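4. Setting Up the Table Activity

Use any flat table with a plain, matte top. Clear it completely before you begin. Patterned tablecloths and glass tops make the pieces harder to pick out.

1. Wipe the table with a barely damp cloth and let it dry.

2. Open the Nurkness produce set and check the pieces against the packing card. Peaches and other stemmed fruit should have their stems seated firmly. If a stem turns freely, set that piece aside and see Section 7, Repairs.

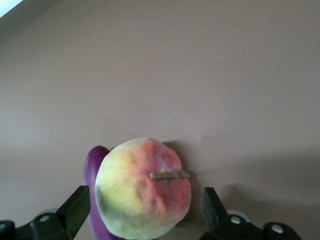 3. Put the produce on one side of the table. Long pieces such as the eggplant and the chili pepper can lie next to each other. Do not stack them – they roll.

4. Place the plate on the opposite side, right side up and with nothing on it. Leave open table between the plate and the produce.

5. If the plate or the produce has to go back to the same spot each time, mark the spot with a small piece of clear tape. Press it down from the center out.

Note: Clear tape is hard to see under dim light. Turn on the overhead light before looking for your marks. The Forkham tape roll supplied with the set is 500 inches long, and replacement rolls are sold separately as part 575. 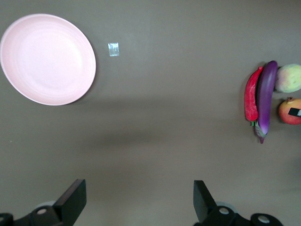
6. Choose one piece, move it to the plate, and return it before choosing the next. For the longer version of the activity, leave each piece on the plate until the whole set has been moved.

7. When you finish, peel up any tape you no longer need. Remove leftover adhesive with warm water and a drop of dish soap.

CAUTION: Small parts. Stems and leaves can come loose with heavy use. Keep damaged pieces away from children under three.

CAUTION: Do not wash the produce in water hotter than 98 °F. Do not soak painted pieces.

Storing the set: Return the pieces to the tray with the heavier ones at the bottom and close the lid. Keep the tray out of direct sun.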